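Dritska双腕アームキット レビュー:ロボット部で一学期使ってみて

部活でロボットアームを買うとなると、どうしても見た目の派手さや先端の速さに目が行きますよね。わたしも最初はそうでした。うちのクラブは町の科学館の二階を借りて、中学生から大人までごちゃまぜでやっている小さな集まりなのですが、腕を二本そろえて机に据えるというのは長年の夢で、カタログをめくっては閉じ、閉じてはまためくり、という時期がずいぶん続きました。

それで結局、Dritskaの双腕キットに決めて、いまの課題「蒸しパンの鍋」に取り組んでいるところです。食べものを相手にする課題は、積み木やスポンジとはまるで勝手が違うので、アームの良いところも困ったところもよく見えてきます。これから買おうか迷っている先生や部の世話役の方に、少しでも足しになればと思って、長くなりますが書いてみます。お茶でも用意して読んでください。
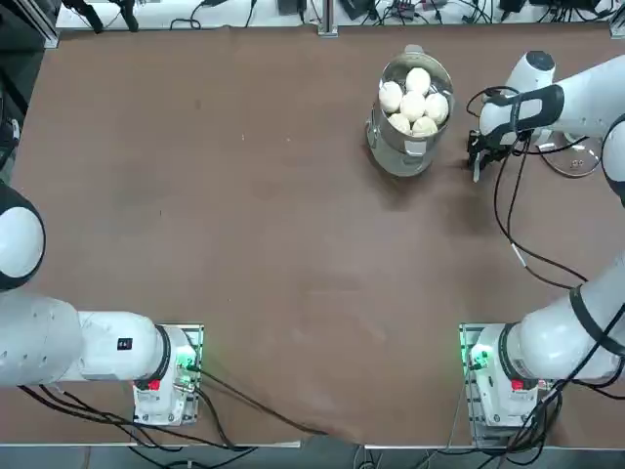 文:セレーナ・バルビエリ(Serena Barbieri) / Nusvilleロボット部 指導担当

まず、届いた日の話から。箱は大きく、重さもそれなりで、階段を上げるのに大人の手がいりました。中の梱包はとても丁寧で、ネジの袋には全部番号が振ってあり、これは子どもたちと組むときに本当に助かりました! 前に使っていたClorkauの片腕キットは、似たようなネジがひと袋にまとめて入っていて、仕分けだけで一日終わったのです(あれはあれで、いま思えば楽しい思い出ですけれど)。

組み立ては、台座の金属プレートを机の手前側に留めるところから始まります。左右の位置を決めるときは、どうか急がないでください。うちは最初、間隔を欲張って広く取りすぎて、真ん中のものに両方の手が届きにくくなり、後からやり直しました。説明書には推奨の間隔が図で載っているのですが、机の天板の形によって事情が違うので、仮留めのまま腕を動かして確かめてから本締めするのがおすすめです。

台座の前面には赤いボタンがあり、そのそばで緑のランプが光ります。細かいことのようですが、わたしはこの緑の光がとても気に入っています。部員が何人も机のまわりにいると、誰かが「もう動かしていい?」と聞き、別の誰かが「まだ!」と叫ぶ、というやりとりが延々と続くものです。ランプが前にあると、みんなが自然にそこを見てから口を開くようになりました。赤いボタンのほうも手の届きやすい位置で、小柄な子でも無理なく押せます。

動きについて。ゆっくり動かしているときの滑らかさは文句なしです。手首を傾けながら下ろしていく動作など、見ていてほれぼれします。一方で、速度の設定を上げると肘のあたりに少し揺れが出て、先端が落ち着くまでひと呼吸待つことになります。競技会でタイムを競うような使い方を考えている方は、ここは試してから決めたほうがいいでしょう。うちのように、じっくり考えて一つずつ、という活動なら気になりません。

さて、蒸しパンの課題です。言い出したのは部員のヒバ・ビタールさん(Hiba Bitar)でした。ステンレスの鍋に白くて丸い蒸しパンを入れておいて、それをグリッパーでつまんで取り出す。口で言えばそれだけのことなのに、まあ難しいのです。鍋の内側は狭く、パン同士はぴったり寄り合っていて、指を差し込むすき間がほとんどありません。しかも相手はやわらかい。力を入れすぎればへこみますし、弱ければ持ち上がりません。

ヒバさんのノートには「真上から、指は開きすぎない、となりのパンを押さない」と書いてあって、わたしはそれを見て、人に料理を教えるときとまったく同じだなあと感心してしまいました。開き幅を広く取れば目当てのパンははさみやすくなりますが、今度は鍋の壁やとなりのパンに当たります。このキットは開き幅を細かく指定できるので、そのあたりの加減を部員たちが自分で探れるのがありがたいところです。 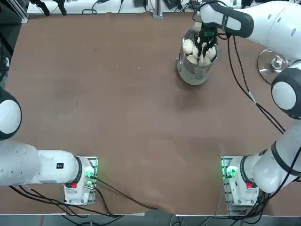
写真2 右のアームのグリッパーを鍋の中へ下ろしたところ

指が細めの二本指なのは、この課題にはよく合っています。Ruggieroの太い指のグリッパーも別の部から借りて試したことがあるのですが、すき間に入れるという点ではDritskaのほうがずっと楽でした。ただ、指先が黒いので、部屋の照明が暗いと、鍋の中のどこまで下りたのかが目では追いにくくなります。夕方五時を過ぎると部員が前のめりになって鍋をのぞきこもうとするので、うちでは手元のライトを足しました。なお、腕に電源が入っているあいだは顔を近づけない、という約束は必ず最初に決めておいてくださいね。

ステンレスの鍋は、見た目がきれいな反面、よく光ります。側面に机の色やまわりの明るいものが映り込むので、カメラの画像で鍋のふちを探させる練習をすると、映り込みのほうをふちだと思ってしまうことがありました。これはアームのせいではありませんし、むしろ良い勉強の種になったのですが、初めての課題に選ぶなら、つや消しの器のほうが素直だと思います。

困った点も正直に書きます。いちばんはケーブルです。黒いケーブルが台座からも手首からも出ていて、机の上をけっこう場所を取って這います。付属の留め具は数が少なく、留める位置も限られているので、腕を大きく回したときに引っかからないか、毎回目で確かめています。電源まわりも奥の台の上でだんだん絡まっていくので、最初に配線の道を決めておくことを強くおすすめします。わたしたちは決めずに始めて、いまだに片づけが追いついていません。

次に説明書。冊子は103ページもあって頼もしいのですが、左右の腕を連携させる話は後ろのほうに少しあるだけです。片腕ずつ動かすところまでは中学生でもすらすら進めるのに、両腕となると急に坂がきつくなります。うちの部でも、蒸しパンは今のところ右の腕の仕事です。ガラスのふたを左の腕で持てたらいいのに、という声は前から出ていて、三月の発表会までにはそこに手をつけたいと話しています。

値段は、腕二本と台座とケーブル一式で1160ユーロ。それに予備の指のセットを足しました。部費で出すには勇気のいる額ですが、Clorkauの片腕を二つ買って自分たちで合わせると2000ユーロに届いてしまうので、双腕が目的ならこちらに分があります。問い合わせへの返事も早く、指のネジをなくしたと書いたら、翌週には替えが届きました(お世話になりました!)。

どんな部に向いているかというと、時間をかけて一つの作業を育てていける部、そして机を一つ、アームのために空けたままにしておける部だと思います。毎回しまって毎回出す、という使い方には重すぎますし、位置の調整もやり直しになります。対象年齢は箱には書いてありませんが、うちのいちばん上の部員は19歳、下は中学一年生で、大人がそばにつけばどちらも同じように楽しんでいます。

星をつけるなら、五つのうち四つ。ひとつ減らしたのはケーブルの留め具と両腕の説明の薄さです。留め具については、部員が自分たちで設計したものがそろそろ形になりそうなので、うまくいったら寸法をこのページに追記します。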